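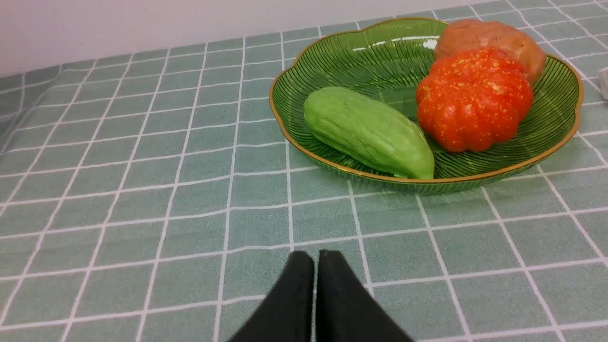

## Setting up the vegetable table for the open day

1. Spread the checked cloth and smooth out the worst creases. Put the green glass plate on it with a few toy vegetables in.
2. Lay the white cloth bag on its side, opening towards the front, with more vegetables inside. Keep the handles clear of the plate.

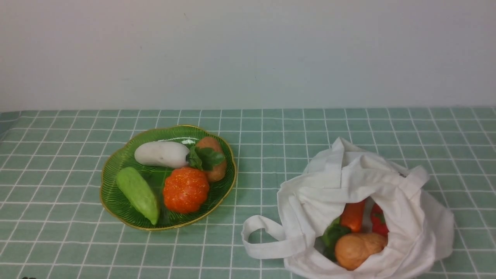

3. Leave bare cloth between the plate and the bag so the arm can work without knocking either.
4. Run the arm at slow speed, 3 full goes, before the doors open at Ravthorpe.
5. Keep each demonstration to 90 seconds. Visitors from Mekham arrive in April in groups, so reset the table between them.

If the arm stalls, press stop and ring Nektarios Michailidis on extension 200.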